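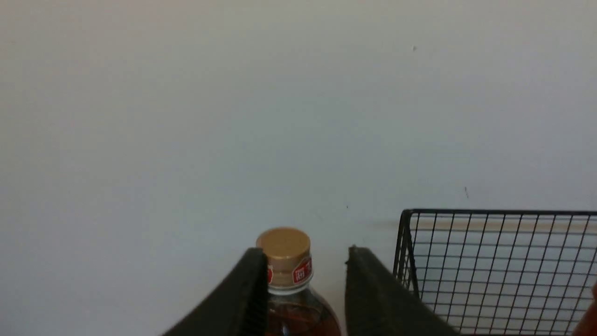
Skitside-users mailing list
Re: Wrist camera pose drops out when the background is blank
February 9, 2021

Print this message | E-mail this message

On the dropout question from last week:

> We run Skitside with one wrist camera and no fixed camera. Far from the
> counter the pose estimate is steady. Once the gripper gets down to the
> object and most of the view is plain wall, the tracker reports "lost"
> and the planner stops the arm. Lowering min_features from 200 to 80
> helps a little, but then we get jumps in the estimate of several
> centimeters. Is there a setting for this, or do we need to put markers
> on the wall? We would like to avoid markers.

There isn't a single setting for it. We had the same trouble on the condiment bottle task at Drudton and ended up changing three things. None of them needed markers.

First, mask the fingers. They are black and they move with the camera, so any feature found on them looks like a point that never moves. With a textured background the outlier step throws those out. With a bare wall there is so little else to match that the finger points win, and the estimate freezes or jumps. The ribbing on the inner face of our pads was picking up a lot of corners. Draw the mask with the gripper fully open, then again nearly closed, and use the union of the two.

Second, put min_features back to 200 and let the tracker fall back to joint encoders when it can't reach that. Lowering the threshold only hides the problem. In the 0.7 branch the option is called fallback_source, and it is off by default. Set it to "kinematics". The arm's own forward kinematics is good enough over the last stretch of an approach, provided your hand-eye calibration is recent.

Third, watch out for thin wire objects. We keep a black mesh basket next to the bottles, and a regular grid is bad for matching because every crossing looks like the next one. The descriptor will happily match one cell over. Turning on the ratio test fixed most of that for us. White label bands and clear plastic rings on bottle necks give similar bad matches from the highlights — they slide as the camera moves.

With all three changes we replayed 3,031 logged approaches and had 7 reported losses. I don't have a clean number for the old configuration, as the logs from before September were recorded without the tracker state.

One thing still open: the planner treats a switch to the fallback as a new pose source and replans from scratch, so the arm pauses for a moment. The Ekwueme patch keeps the old plan if the two poses agree, but it hasn't been merged and I've only tried it on the Dralico controller. If you use a different controller, please post what you see.

Print this message | E-mail this message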